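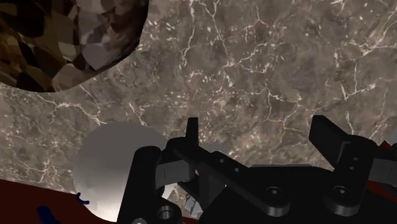 Ticket 1811
Product: Weltico claims portal
Opened by: claims support, Trumton landfill settlement
Status: open, waiting on vendor
Priority: high (vendor has it as medium)

Problem as reported
Claimants in the Trumton landfill case upload their medical records, get a green check mark, and then receive a deficiency letter saying no records were submitted. We have 17 of these so far. Weltico's first reply was that the claimants "may have closed the browser too early." I don't buy it. Several of them saved the confirmation page, and the confirmation page carries a receipt number.

Log

9:10 a.m. Tried to reproduce with a test claim. Uploaded a five-page PDF of lab results. Green check, receipt number, file shows up on the attorney side. So far the vendor looks right.

9:40 a.m. Same test claim, but with the file type set to "Physician statement" in place of "Lab results." Green check, receipt number, and nothing on the attorney side. Waited 20 minutes in case it was a delay. Still nothing.

10:15 a.m. Repeated with a new test claim. Same result. Sent both receipt numbers to Weltico.

11:05 a.m. Weltico says the file is "present in storage" and suggests clearing the cache. Cleared it. Changed browsers too, and used a second machine. No difference, as I expected – a cache on my desk doesn't decide what opposing counsel receives.

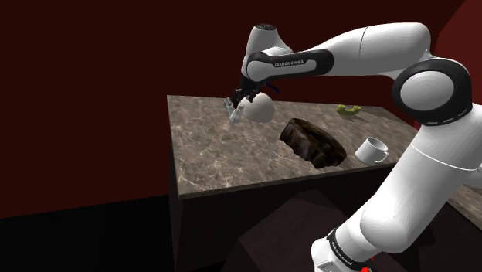
Does a claimant who got a deficiency letter have to upload everything again?
Hold off on that until the missing files are traced. Keep the receipt number and the letter together, and call the claims line before the cure deadline printed on the letter.

1:30 p.m. Ezzat, the firm handling the mailing, confirms it sends letters from a nightly export and never looks at the portal itself. Asked for the column list. There is a column for lab results and one for hospital records. There is none for physician statements.

1:50 p.m. Passed that to Weltico. Reply: the export was built to the spec supplied by Lenex, the previous administrator. Maybe so. I asked for the spec and was told it is being located. 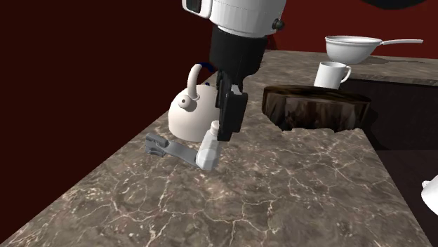

2:45 p.m. Still no spec. In the meantime I pulled the claims behind the 17 letters. All but one have a physician statement and no other record type. The odd one has a hospital record that does show on the attorney side, so that may be a separate fault and I've left it out of the count I gave the vendor.

3:20 p.m. Weltico now says a fix is "in place." Ran the test claim again. The physician statement appears on the attorney side. The column list at Ezzat is unchanged, so I expect tonight's letters to be wrong again. Asked Ezzat to hold the mailing. They agreed to hold deficiency letters only.

Not closing this. Needed before I will:
Export with the missing column, checked against real claims
Written notice that the cure period is extended for everyone affected
The Lenex spec, if there is one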